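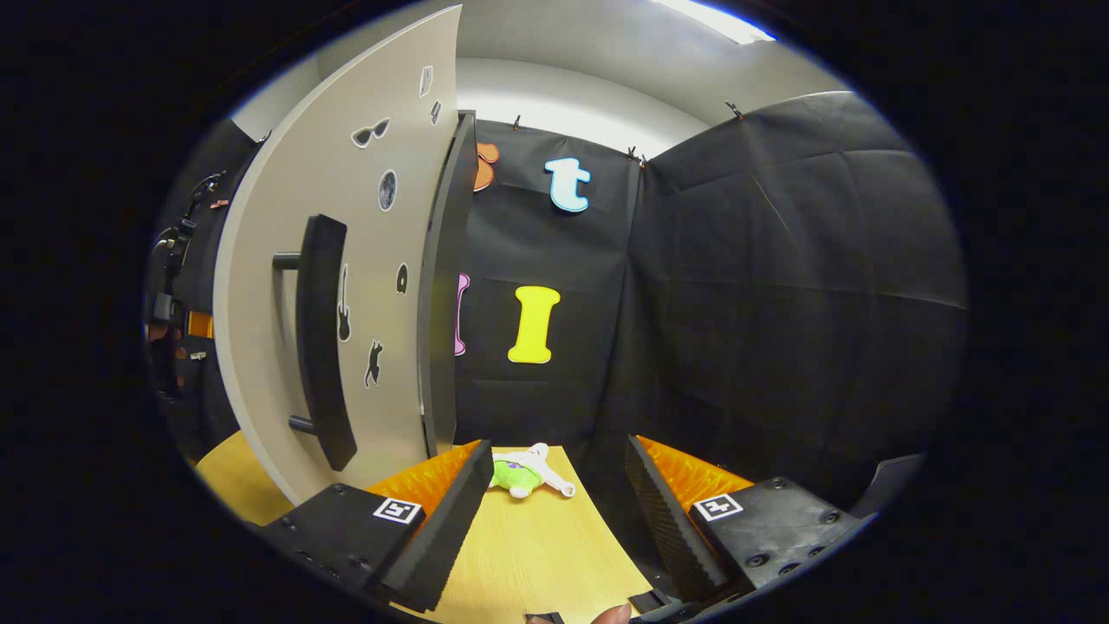 # Does the gap filler help? Soil temperature at the Nendell plot

Project report, Bastien Lecomte

## What I was asked to do

The class got one season of soil temperature readings from the Nendell plot, taken by Cutix loggers at two depths. The readings come every 30 minutes and have holes in them. The project sheet says to fill the holes with the `dreltudum` package, plot daily means and "comment on the warming trend." I did the first two. I don't think the third can be done with one season of data, and I explain why further down.

## The data

There are two files. The shallow logger writes semicolons and the deep one writes commas, so they need separate read calls:

```python
import pandas as pd

shallow = pd.read_csv("nendell_shallow.csv", sep=";",
 parse_dates=["time"], index_col="time")
deep = pd.read_csv("nendell_deep.csv",
 parse_dates=["time"], index_col="time")
```

Missing readings are stored as 90 in both files. The handout doesn't mention this. My first plot had soil hot enough to cook in, and I spent most of a Monday looking for a unit error before I sorted the column and saw the same value over and over.

```python
shallow = shallow.replace(90, float("nan"))
deep = deep.replace(90, float("nan"))
```

The clock is a second problem. The shallow logger seems to have stayed on summer time while the deep one did not, which puts them 60 minutes apart. I shifted the shallow series back. I can't prove this was right. The afternoon peaks look more sensible after the shift, but "looks more sensible" is weak evidence and I would like to see the field notes.

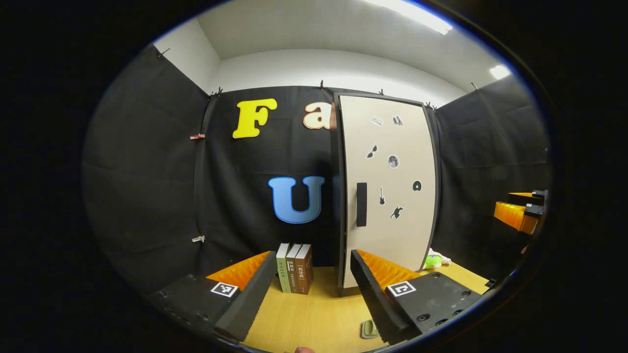 *Page last changed: September*

## Testing the filler

The package guide says Dreltudum "recovers natural variation." To check that, I took a stretch with no gaps, deleted readings on purpose and compared the filled values with the real ones. I also ran plain linear interpolation on the same stretch.

```python
test = shallow["temp_c"].copy()
test[hidden] = float("nan")
linear = test.interpolate(method="time")
```

For short gaps I couldn't separate the two methods by eye, and the errors were nearly the same. For gaps longer than 5 hours Dreltudum did better on sunny days, when a straight line cuts off the afternoon peak. On cloudy days it invented a peak that wasn't there. It appears to copy the shape of nearby days, whatever the weather did.

I ended up using linear interpolation for short gaps and leaving the long ones blank. The daily plot has white space in it. I prefer that to a smooth line I don't believe.

## About the trend

The fitted line slopes upward. It would have to, as the record starts in spring and stops in summer. Comparing with the Picard plot was suggested in class, but that site sits in shade under different soil, and its record covers the same months anyway.

## Still to do

- Ask for the field notes on the clock setting
- Repeat the gap test on the deep logger
- Find out whether 90 was ever used for anything besides missing readings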